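Home Join Schedule Kit Loans FAQ Contact

Hikard Robotics Club – Questions We Get a Lot

4 min read

Updated for the September intake. Short answers, bc we're all in the lab. If yours isn't on the list email the club desk, subject line FAQ.

Do I need to know how to code?

No. Helps a bit later on. First month is mostly hand work – holding the grippers, recording, watching your own clips back and wincing.

What's the project this year?

Sorting small household stuff with two arms. We call it Trornivent. Pick up an object, put it where it goes, do it again. Students record the moves by hand with the gripper tools, then the team trains on those recordings, then we try it on the bench arms. Entry goes to the Auer Cup in spring.

Why small stuff?

Blocks got too easy. The Cup rules have a "fine items" round and last year we scored 2 points in it. Two. So this year it's keys, buttons, jewelry, chargers, all of it.

Where do I record?

Lab or home, your pick. Home is good, we want diferent rooms and different light. A bed, a desk, a kitchen counter, whatever is flat enough. Put a plain cloth down if you're doing shiny or tiny things. Light blue works well with silver.

What does a jewelry run look like?

Spread the pieces out on the cloth, basket in the middle, one piece at a time. Pinch, lift, over the basket, let go. Chains are the hard one – they hang and swing, so go slow and let the thing settle before you move. Beaded bracelets are easy. Earrings with hooks, good luck.

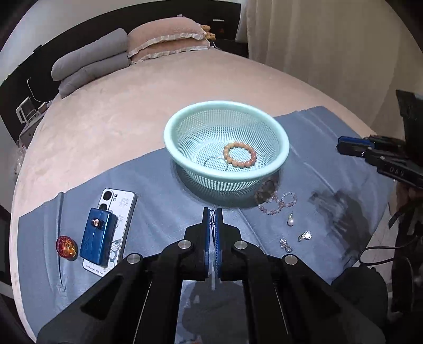

How many clips do I need?

Team target is 1,000 before winter break. We're at 503. No personal quota but if you take a kit home please bring back something.

How long is one clip?

However long one basket takes. Don't rush it and don't stop halfway to fix your hair. If you drop a piece, pick it up again with the gripper and keep going, drops are useful. If you use your fingers, bin the clip.

Can other things be on the cloth?

Yes. Phone, ornament, a bit of clutter is fine and kind of the point. Phone face down pls, so no messages end up in the recordings. Same for mail, ID cards, anything with an address.

Can I use my own jewelry?

Cheap stuff only. The finger pads grip harder than you think and thin chains can kink. We don't replace it. There's a tub of thrift store pieces in the Goltirer cabinet, sign it out.

What's in a kit?

Pair of grippers, cables, charger, printed checklist. Check the screw caps are tight before you start and again when you pack up. Loose linkage = wobbly data = Parisa sends it back.

Who is Parisa?

Parisa Ghaffari, student lead. Reviews every upload. Fair but fast, usually same evening. Ask her about kits, not about grades.

How much time does it take?

Two lab sessions a week, 4 to 6 pm, plus whatever you record at home. More right before the Cup, obviously.

Does it cost anything?

Free to join. Lost cable you pay for. Broken gripper we'll talk – tell us the same day, dont hide it in the cabinet.

Can I join mid-year?

Yes, but no Cup spot after the roster goes in. You can still record and train with us.

Do I get credit?

Elective credit if you log your hours on the sheet by the door. No sheet, no credit, we can't fix it later.

Home Join Schedule Kit Loans FAQ Contact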